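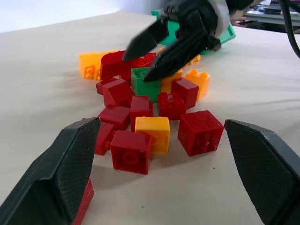

Wrist view, mostly red blocks, with the other gripper reaching down in front of the green plate

Teaching two arms to sort blocks by hand: how slow is too slow?
Posted in August by Zuzanna Szulc
2 min read

I'm having so much fun with this! I drive both arms by remote control and record demos of picking a block out of the pile and pressing it onto the green plate. I have 21 good ones so far. The trouble is the blocks lying upside down. I pause, wiggle, back off and try again, and I worry the robot will learn my dithering. Should I redo those, or trim them?

Soledad Cabral
Ooh, I love this kind of task! Redo the ones where you stop dead, but keep the ones where you miss and recover smoothly, they're gold. Practice each awkward block a few times with recording off until your hands know the move (mine took an entire evening). And pick one way of flipping a block and stick with it! When I mixed two styles in my set of 400, the arm hovered between them forever.

Vundby
What she said. Also shuffle the pile between takes.

Tanell
I just cut the pauses out with a script, works fine. Check that your gripper signal still lines up afterward though, mine was off by 2 frames and it let go early every time!!

1,742 views
Contact | © Indbridge Community Help | Back to top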